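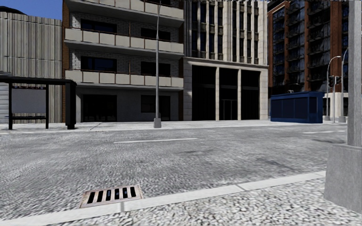

Kerb stop in the sim, with the storm drain at front left

Sidewalk robot treats flat pavement as an obstacle in simulation. Costmap or segmentation?

Posted by kerbside_tinkerer

Hi everyone! I've been building a small delivery robot in my spare time and I'm finally at the fun part, which is getting it to plan its own way down a city block. I'm using the Wakik simulator with the stock downtown map, and the Jarkano planner on top. Perception is a simulated depth camera plus a segmentation network I trained on sim renders in October.

Mostly it's brilliant. It finds the sidewalk, picks a goal and off it goes. Then on some stretches it slows right down, wiggles left and right, and stops with "no valid path". The costmap shows a line of lethal cells straight across a slab that is perfectly flat. It also does this near the kerb, where it should be cautious, so I can't just turn the whole layer off.

I logged 1,204 planning cycles on one block and about 80 of them failed this way. The inflation radius is at the default and the depth cloud looks clean to me. Where would you start?

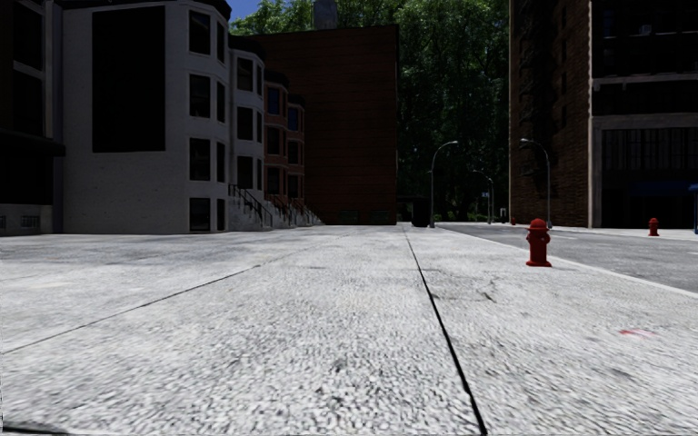 My own guess is that the segmentation layer is the culprit, but I don't know how to prove it. On this stretch the planner has loads of room and still won't commit. The lethal cells sit more or less on the dark joint that runs up the pavement, and on a bad cycle they spread over towards the hydrant on the right, so the two blobs merge and the gap closes. The hydrant should be marked, obviously! The joint shouldn't. If I drive over it by hand the wheels don't even notice.

terkdale_rover

Great project, and you're closer than you think. I'd bet on segmentation too. Thin dark lines on light concrete look a lot like the top edge of a kerb to a small network, especially if most of your training views had a kerb in them.

Easy way to prove it: record one bad run, then replay it twice, once with only the depth layer feeding the costmap and once with only the segmentation layer. Same poses, same timestamps. If the line disappears with depth only, you have your answer in ten minutes.

For the fix, don't let the "kerb" class write lethal cells by itself. Make it ask the depth layer for a height change in the same cell. I use 2 cm as the minimum step and it cleared up nearly all my phantom kerbs. Watch out for drop-offs, though. Looking down from the sidewalk the road is lower, so check the absolute height difference or you'll happily drive off the edge. Storm drains are worth their own class as well, as the slots can come back as holes in the depth.

After that, retrain with more plain slab views. Changing the sun angle between renders helped mine a lot.

mapleleaf_motors

just lower the inflation radius, worked for me

sayegh_user

Lowering inflation will open the gap but the false cells stay put, so it'll bite you somewhere narrower. I'd go with the replay test above.

One more thing to look at is how long cells live. If your layer only clears when a ray passes through a cell, a flat label on the ground never gets cleared, and one bad guess hangs around for the rest of the run. That would explain the blobs growing until they meet. We had exactly this in the Sayegh stack and fixed it by letting semantic cells decay after 20 frames unless they were seen again. I think Jarkano has a decay setting per layer, but I'm going from memory on the name, so have a look in the layer config.

kerbside_tinkerer

Ran the replay and it's segmentation, no doubt at all. Depth only gives a clean slab the whole way along! The decay setting was there too, switched off. I've turned it on and I'm writing the height check tonight. Does anyone know if the check should run before or after the cells get projected into the map frame?

terkdale_rover

After. Both layers are on the same grid by then, so it's a plain cell by cell comparison.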